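Podberg Toy Library
Thread: Caring for plush and soft play food

Print this page | E-mail this thread

1/ The Podberg Toy Library has revised its guidance on plush play food. Members who borrow from the soft grocery collection are asked to read this thread before their next visit. 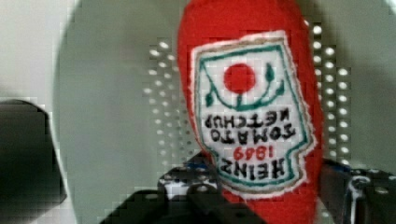

2/ WHAT THE GUIDANCE COVERS
The soft grocery collection includes stuffed bottles, jars, fruit, vegetables and bread. It does not include the hard plastic kitchen sets, which have their own care sheet at the desk.

14 shares | 3 comments

3/ The red ketchup bottle is listed in the catalog under "Pantry, soft." Its front carries an embroidered label patch with a red tomato, a green vine and the words KETCHUP, TOMATO and HEINZ, along with the date 1869. Please use the label wording when searching the online catalog. A search for "sauce" will not find it.

4/ The library now lends from more than one site. The main collection of 2,000 toys remains at Podberg. A smaller shelf is open at the Wei reading room. Soft groceries may be borrowed from either site and returned to either site.

9 shares

5/ BEFORE BORROWING
Each item is checked at the desk when it goes out. Members are invited to look over the seams at the same time and to mention any loose thread. A note is added to the loan card and the member will not be charged for wear that was already recorded.

6/ Embroidered patches deserve particular attention. Small letters are usually the first part of a patch to fray. A child's fingernail can lift a thread that looked secure at the desk.

7/ Members have asked whether a frayed letter makes an item unsafe. In most cases it does not. A loose thread longer than a fingertip should be reported, and the item should be set aside until the library has looked at it. Please do not cut the thread at home. A cut thread is much harder to work back into the stitching.

22 shares | 6 comments

8/ CLEANING AT HOME
Borrowers are not required to wash soft toys. Washing is carried out by the library between loans. If a spill occurs, the following steps are sufficient.

9/ Blot the spot with a clean, dry cloth. Do not rub. Fuzzy fabrics such as felt and fleece will pill if rubbed, and pilling cannot be reversed.

10/ Dampen a second cloth with cool water and a small amount of mild soap. Work from the outer edge of the spot toward the middle. Keep the cloth away from any embroidered patch unless the spill is on the patch itself.

11/ Red fabrics should be tested first. Press a damp white cloth against a small area low on the back of the toy for 30 seconds. If color appears on the cloth, stop and return the item to the library with a note describing the spill. Dye that runs into a white patch is permanent.

18 shares | 2 comments

12/ Air dry only. Stuffed toys should not be placed in a dryer, on a radiator or in direct sun. Turn the item from time to time so that the filling dries evenly. A toy that feels dry on the surface may still hold water inside, and it should not go back into its bag until the filling is dry as well.

13/ Fabric sprays, bleach wipes and scented products must not be used. Several member households have fragrance allergies, and the next borrower may be one of them.

14/ LUMPS AND FLAT SPOTS
Stuffed bottles and jars tend to lose their shape with play. The filling moves toward one side and leaves the other side thin. This is normal and is not counted as damage.

15/ To even out the filling, hold the toy at both ends and roll it gently between the palms. Then press the fuller side with the thumbs, moving toward the thinner side. Two or three passes are generally enough. Do not twist the item, as twisting strains the seam along its length.

7 shares

16/ STORAGE DURING THE LOAN
Keep soft groceries in the cotton bag provided. Bags should be hung or laid flat on a shelf. Please do not place heavy boxes on top of them. Members with pets are asked to store the bag behind a closed door.

17/ Each bag carries a tag with a list of its contents. The Ollari sets hold 6 items and the Flolov sets hold a single large item with its card. Please check the tag before returning the bag. Most missing items are found at home within the week, and an early message to the desk is appreciated.

18/ USING THE SETS IN PLAY
The library is often asked for ideas. Soft groceries are well suited to pretend shopping, sorting by color and early word matching. A toy with printed or stitched words may be paired with the same product name on a handwritten shopping list.

11 shares | 5 comments

19/ For very young children, one item at a time is usually better than a full bag. The item can be hidden under a cloth, passed from hand to hand or placed on a low table beside a cup and plate. Older children may prefer to run a shop counter and should be encouraged to restock the shelf at the end.

20/ Soft groceries should not be mixed with real food at the table. Oil and tomato stains are the most common reason for an item to be withdrawn from the collection.

21/ RETURNS AND REPAIRS
Returned items are inspected, cleaned and left to dry before they are lent again. During this time the catalog will show them as "resting." Members may place a hold on a resting item in the usual way.

22/ Repairs are made by hand in matching thread. The library completed 93 repairs to soft toys in the last membership year, most of them to side seams. An item that cannot be repaired to a safe standard is removed from lending and may be used for display.

16 shares | 4 comments

23/ Donations of soft play food are welcome. Items should be clean, with all labels and patches attached. The library is unable to accept homemade toys with buttons, beads or glued parts.

24/ The revised guidance applies to all loans made from Saturday, May 15, 2021. Loans already in progress may be returned under the earlier terms. The guidance will be reviewed in October, and comments from members may be left at either site or sent through the contact form.

25/ Printed copies are available at the Podberg desk and at the Wei reading room. A large-print version may be requested at either location.

31 shares | 8 comments
Print this page | E-mail this thread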